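Ekholm Furniture & Home
Home > Tables & Desks > Work Tables > The Plurnum Table

The Plurnum Table
In stock, ships flat in 2 boxes
Finish: White
Assembly: two people is best, one stubborn person can do it

Hi, and welcome to the page for the table I talk about more than anything else we sell! I run this little shop, I write all the product pages myself, and I've been using a Plurnum at home long enough to have opinions. So get a coffee, this one's a bit long.

The short version: it's a plain rectangular top on a steel frame, it comes in white, and it does whatever you need a table to do. I sort mail on it. I wrap presents on it. In October I had it covered in seed packets for most of the month (I label everything late, every single year) and it wiped clean with a damp cloth and a drop of dish soap.
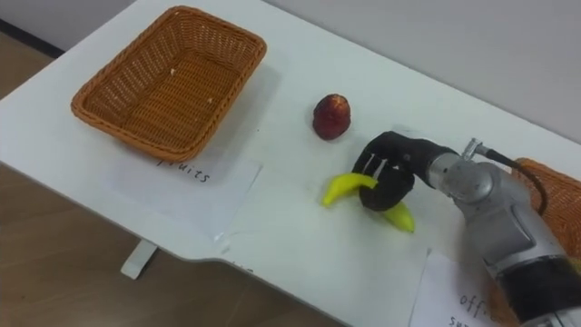
Page last changed: 02/12/2023

A lot of you write in to ask about the white. It's a soft white, a touch warmer than printer paper, and it has a low sheen so a lamp doesn't glare back at you. Crumbs show. Coffee rings show too, if you leave them. I kind of like that, as I know when to clean! If you've got small kids and markers, please use a mat. Washable marker comes off, permanent marker needs rubbing alcohol and patience, and I once made a dull patch by scrubbing too hard with the green side of a sponge. Don't use the green side of a sponge.

What's in the boxes
Box one is the top. Box two has the frame, 4 leveling feet, a bag of bolts with spares, and the hex key. You'll want your own Phillips screwdriver for the cable tray, if you ordered one. The tray is sold on its own page and it fits the older Plurnum frames as well.

Putting it together
Lay the top face down on a blanket or the flattened carton. Start every bolt by hand and leave them all loose until the whole frame is on, then go around and snug them up. I skipped this the first time and had to back out half of them to get the last one in. Turn the table over with a helper, lift it by the frame, and set the feet last. If it rocks, it's nearly always one foot wound in too far.

Baskets, trays and all that
I'm a basket person. I keep one on the table for keys and chargers, and everything gets dumped in there before dinner. Rattan and wicker both look great against white, but check the underside for sharp ends before you slide one across the top. Stick-on felt dots fix that, and the Sleiman pack has 20 in it, enough for a few baskets and probably a vase or two. If you'd like drawers instead, the Dreltorar unit rolls right underneath and is the only one we carry that I've tried for height myself. 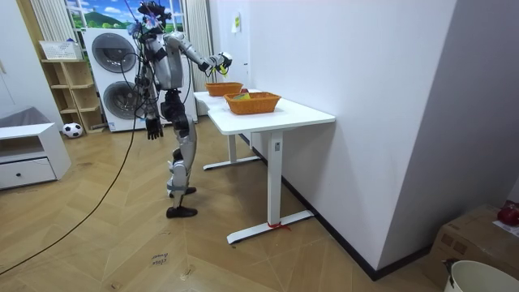 Floors
The feet have a hard plastic base, fine on carpet and tile. On wood I'd put felt under them, and I'd lift the table to move it, even a couple of inches. Grit gets under there no matter how often you sweep, and it'll scratch a nice floor in no time. Swap the felt when it goes flat and shiny.

Shipping and returns
We ship the boxes together, but they sometimes turn up a day apart, so please give the second one a day before you email me. Returns are fine within the window on your receipt. Keep the cartons until you're sure! If a corner shows up dinged, send me a photo of the corner and one of the box, and I'll get a new top out to you.

Offices and schools
We sold our table number 2000 to a school library, and I was ridiculously happy about it. If you need more than a few, use the quote form and tell me if you have stairs or an elevator. It changes the delivery price quite a bit.

Add to cart | Ask a question | Back to Work Tables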